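Bonmont Tenants' Association
Minutes, November meeting, 7 p.m., ground floor room

Present: Anderson Pimentel (chair), Grímur Holst (minutes), 6 other households. Apologies from Quintana Court.

1. Last minutes
Agreed, though Mr. Holst noted that three of the actions marked "done" were not done. The stairwell light is still out.

2. Heating charges
Mr. Pimentel read out the letter from Drudby, the managing agent. It promises that the new meters will "deliver savings for most residents." Members asked what "most" meant and how Drudby could know before a single meter had gone in. The letter has no figures in it. The same promise was made about the boiler, and bills went up 8 percent the next winter.
Mr. Holst doubted the meters would change much while the hallway radiators run all night with no valve. Two members were in favor of a trial on one floor. The rest wanted last year's bills first.
Action: AP to ask Drudby for the full bills and the contract with Grimetti.

3. Shared crockery
A short item. The list of what belongs to the association is out of date and it is unclear who would ever check it. Left as it is.
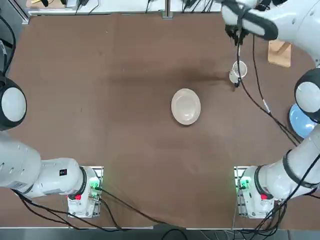
Item 3: white cup and off-white bowl, on the brown table.

4. Bike storage
Grimetti has quoted for a rack in the courtyard. The drawing shows no roof, and the price does not say whether fitting is included. Mr. Pimentel thought it was. Mr. Holst asked to see that in writing. A second quote will be needed before any vote.
Action: GH to find another supplier.

5. Any other business
Complaint about doors slamming after 11 p.m. A sign was suggested. It was pointed out that there is already a sign.

Meeting closed at about 8:30. Next date to be set once Drudby replies, if Drudby replies.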